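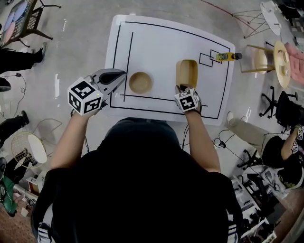

Wooden Bowls and Small Tables, Spring Gallery

Welcome to my gallery page. My name is Gaetano Cattaneo and I collect simple things for the table, mostly bowls from light wood. I began in Brakville with two bowls from a street market, and I still have both of them. On this page I put the pieces which I like the most this season, together with some notes for people who ask me about care and prices.

Light wooden bowls
A round bowl in light wood is good for bread, nuts or fruit. I wash mine by hand and dry it the same minute with a cotton towel. Every March I give it a little oil, inside and outside, and leave it for one night.

I prefer the bowls without any painting. The tan color becomes deeper with the years — this is for me the best part of having them.

Mosaic table
A small table with a mosaic top, pastel pink and blue circles inside a black pattern, on dark metal legs. I looked for such a table a long time and paid 249 for it at Amoah, in Skiltelton. It is heavier than one thinks, so please lift it by the legs and never by the top.

Bowls can be seen on the first Saturday of the month, from 2 to 5 in the afternoon. If you want to come, write me a message before, and tell me which size you look for.

Page updated Friday, April 2, 2021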